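Lestwood Women's Leadership Day: your questions

Who can come?
Women aged 18 and over who work or volunteer for a cause, paid or unpaid. There are 80 places.

Do I have to belong to a campaign group?
No. Students and first-time campaigners are welcome.

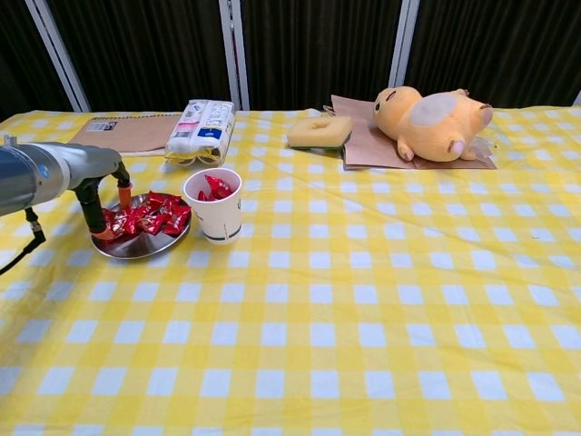 Zainab Onyeka wrote after the June meeting: I came knowing nothing about lobbying a councillor and went home with a letter half drafted.

What does the day cover?
Public speaking, writing to elected members, and dealing with hostile questions – the last session is the longest.

Will there be security?
Yes. Bags are checked at the door, and the room number is sent only to people who have booked.

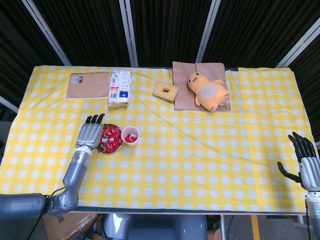
Table with yellow-and-white checked cloth, Lestwood

Can I bring a baby?
Yes, babes in arms are fine in every session.

How do I book?
Email Nnamdi Ekpo by 17th October. Refunds are given up to 2 days before the event.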